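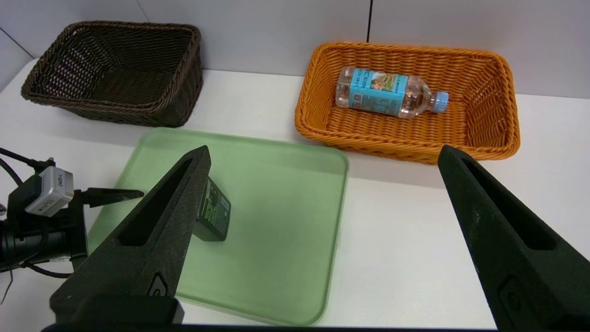 Fliltska drawer trays, made by Jerndale. Shallow organizer trays for kitchen drawers, desks, bathroom shelves, craft stuff. Sold singly or as a set of 14 in mixed sizes. Most people start with one junk drawer and come back for the rest. The low sides are what sell it, you can see everything at a glance and get your fingers under a coin or a paper clip. Rounded corners too, like on the light green see-through one lying on the table, and those wipe out a lot faster than square ones. Crumbs don't get stuck. Color choices change through the year so check the drop-down before you order.

Item no. 362
Ships from our Grorkcombe warehouse
In stock, most sizes. Long narrow is low again, more due in March

What fits where

Measure the INSIDE of the drawer, not the front panel. We get more returns from this than anything else. Measure at the bottom, side to side, then front to back. Some older drawers get narrower toward the back so check there as well. Write it down before you go shopping, you will forget.

Small: batteries, stamps, keys, hair ties
Medium: pens, measuring spoons, chargers
Long narrow: chopsticks, rulers, spatulas if the handle is short
Large: dish towels folded in thirds, tape, notepads

Sizes are planned so two smalls sit next to one medium with no gap. Large goes across the back. Any leftover space at the side, put the long narrow there.

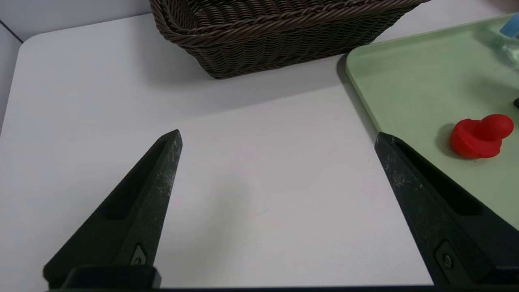
If your drawer is an odd width you'll still get a small gap, that's normal. A strip of non-slip liner under everything stops the sliding. Cut the liner a bit short of the drawer walls or it curls up. Liner not included. We do carry the Kaczorowski ribbed liner, sold by the roll, cuts fine with kitchen scissors.

Stacking

Yes, but only same size on same size. Up to 440 grams in the top tray is fine, past that the bottom one gets hard to slide out. Don't stack in a shallow drawer, check the height first. Nothing worse than a drawer that wont open because a glue stick stood up in there.

Care

Hand wash, warm water, regular dish soap. Top rack is OK if your machine runs cool. Not for the oven or microwave. Ink comes off with rubbing alcohol on a cotton ball, test a corner first. Turmeric does not come off. Sorry.
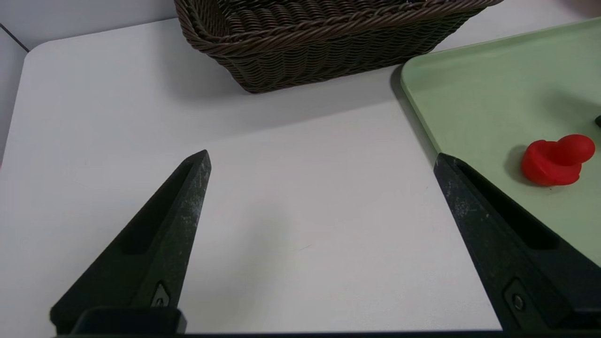 Setting up a drawer goes quicker if you dump everything out first. All of it. Sort into piles, toss the dead pens, then pick trays to match the piles. You need somewhere to spread out, and a pale, plain tabletop like the gray-white one shown is great for this because small dark things like screws and hair pins show up right away. A bed works too but stuff rolls into the blanket. Give it an evening, go slow on the first drawer and the other ones go much quicker.

Returns

Unused trays, 2 months from delivery. Keep the paper sleeve if you can. Opened sets come back as a full set only, we can't split them. Write to Leokadia Olszewski at the orders desk with your order number and which size didnt fit, she'll send the label. Exchanges for another size go out the same day if you write before noon.

Also in this line: Fliltska dividers, Fliltska lids (large only), label strips.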